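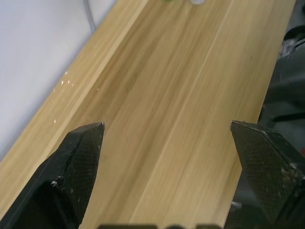

What does a student robotics club do all term with two arms and one table?
Mostly one household job, over and over, until we understand why it's hard. Ours this term is changing the refill in a plug-in mosquito repellent heater and getting the heater into a wall socket.

Right, thread on how the Skirkitz project is going, because a few people asked and I will take any excuse to talk about it!

So Skirkitz is our club's name for the whole task. Bottle off the table, wick into the heater, screw it in, heater into the power strip. You've probably done it half asleep in August without thinking. I had never noticed how many small decisions your hands make until I tried to write them down for an arm.

Hrvoje Ivanov runs the evening sessions and made us all do it ourselves first, with only a thumb and one finger on each hand. Try it. I dropped the bottle. Chelsea Goodall got it on her second go and has been unbearable ever since.
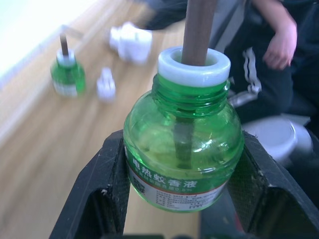 Refill in the grip, wick up. The label says 电热蚊香液, electric mosquito repellent liquid.

The bottle is my favourite bit of the task. It's round and squat, so if the fingers close even slightly off centre it wants to turn. And the wick has to go in straight or you're just poking the heater with it. Our early plan was to hold it as tightly as possible, which was a bad plan — a tight grip in the wrong place is still the wrong place.

What helped was slowing the last bit of the approach right down and closing in 2 stages. Touch, pause, then squeeze. Chelsea's idea, annoyingly.

We keep a paper log of every try. Yes, paper. The rule from Hrvoje is that you write down what you think went wrong before you look at the recording. My guesses are terrible but they are getting less terrible.

The log is at 550 tries now across the whole club!! Plenty of those are just me on a bad evening.

Next problem, the socket. Getting the pins lined up while a full bottle hangs off the bottom of the heater is a proper puzzle. Tilt it a tiny bit and the slots might as well be in another town. 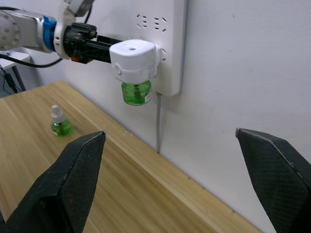 And you can't simply push harder when it doesn't go in. We back off a little, shift sideways, try again, and stop after 3 goes so that someone can have a look at the angle. The newer members find the stopping much more difficult than the pushing. So do I.

In July we take it to the Treloar open evening, where each team gets 90 seconds on the floor. Our best full run is still longer than that, so the next few sessions are all about trimming the pauses without going back to the old grabby ways.

If you're at Findmont and fancy joining, come along at 6pm. You don't need to know any code — I didn't when I started. Bring a pen for the log, ours keep vanishing.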